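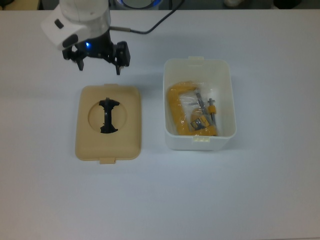
Cista: Datensatz der Robotik-AG Jadcombe

Stand: Juli, Version 2
Lizenz: siehe Datei LIZENZ, gilt nicht für die Skripte

Worum es geht

Cista enthält Aufzeichnungen einer einzigen Aufgabe: Ein Gegenstand liegt in einer Kunststoffbox, der Deckel daneben auf dem Tisch, und der Arm soll die Box schließen. Entstanden ist das als Halbjahresprojekt der Robotik-AG. Der ursprüngliche Antrag versprach »allgemeines Verpacken von Werkzeug«. Davon ist der Datensatz weit entfernt, und wer ihn unter dieser Überschrift zitiert, hat die Abschnitte weiter unten nicht gelesen.

Umfang

Rund 4000 Episoden, alle per Fernsteuerung aufgenommen. Das klingt nach viel. Ein großer Teil unterscheidet sich nur darin, wie weit der Deckel auf dem Tisch verschoben wurde. Nach unserer Einschätzung würde man mit einem Bruchteil fast dasselbe lernen; gemessen haben wir das nicht.

Aufbau

Weiße Tischplatte, weißer Arm mit schwarzem Zweifingergreifer. Der Deckel ist beige und hat oben und unten mittig je eine kleine Lasche, die Box ebenso. Inhalt ist in vielen Episoden eine gelbe Schraubzwinge in durchsichtiger Tüte. Die Tüte glänzt und knittert, was Tiefenschätzungen nicht guttut. Weiße Box auf weißem Tisch ist ebenfalls keine glückliche Wahl, wurde aber nach dem ersten Monat aus Gründen der Vergleichbarkeit beibehalten.

Ordner

roh/ unveränderte Mitschnitte
kotian/ dieselben Episoden, mit unserem Werkzeug Kotian zugeschnitten
etiketten/ Erfolg ja/nein, eine Zeile pro Episode
jesum/ Konfiguration und Gewichte des Basismodells Jesum

Die Zeitstempel in roh/ und kotian/ passen nicht exakt zusammen. Wer beides mischt, sollte vorher die Datei versatz.csv anwenden.

Etiketten

»Erfolg« heißt: Deckel liegt auf der Box und rutscht beim Loslassen nicht herunter. Ob er eingerastet ist, wurde nicht geprüft. Vergeben wurde das Etikett von der Person, die den Arm gesteuert hat. Das ist bequem und methodisch schwach. Bei einer Stichprobe mit zweiter Bewertung gab es gerade bei schräg sitzenden Deckeln Streit, und wir haben uns am Ende auf keine bessere Regel geeinigt.

Basismodell

Jesum erreicht auf dem Testteil eine Erfolgsquote von 78 Prozent. Bitte die Zahl nicht ohne Zusatz weitergeben. Testteil und Trainingsteil stammen vom selben Tisch, mit demselben Licht und denselben Boxen. An einem anderen Tisch haben wir das Modell nur kurz ausprobiert, ohne Protokoll, und der Eindruck war deutlich schlechter.

Wofür die Daten taugen

Zum Üben einer kompletten Kette vom Einlesen bis zur Auswertung, für Kursaufgaben, eventuell als kleines Zusatzmaterial beim Vortraining. Für Aussagen über Greifen im Allgemeinen taugen sie nach unserer Meinung nicht. Kraftmessungen fehlen ganz.

Offene Punkte

- Episoden mit abgebrochener Aufnahme sind noch nicht alle markiert
- zweite Bewertung für die Grenzfälle
- Version 1 ist wegen vertauschter Greiferwerte unbrauchbar und bleibt nur aus Dokumentationsgründen im Archiv

Fehler bitte als Ticket im Projekt melden, mit Episodennummer. Meldungen ohne Nummer können wir meist nicht nachvollziehen.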